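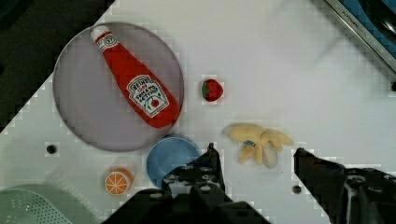 Do kids need a play kitchen with this many parts? Mine did fine with a spoon and a saucepan lid, so I'm still not sold on the big sets.

I spent 25 minutes on the floor last night reading reviews. Every one of them swore the food "encourages healthy eating." Does it? My daughter serves ketchup as a main course. The Bekolport set has a colander bigger than the plate, and I have yet to see her drain anything with it.

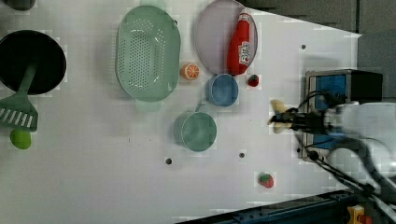 Lorraine Te Moana wrote in under my last post that I was being a grouch, that her two played with the Rashti pans for 3 years, and that the colander makes a very good hat. Fine. I'll give her the hat.

What I don't buy is the idea that more pieces means more play. I put half of it away on 21st February and got no complaints. The strawberry stayed out, and so did the orange. 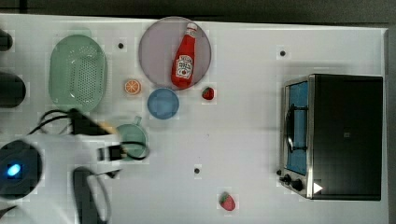 Ketchup, plated.

Then there's the toaster oven. Postaso wants as much for theirs as I paid for my real one, and mine makes toast. The Brokus one is cheaper but I can't find a single review that doesn't sound like the box.

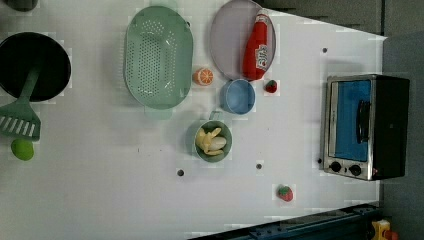 Banana in the small pot, spatula in the big one.

I'm keeping the pots and the fruit for now. The oven can wait until her birthday, if she still remembers asking for it.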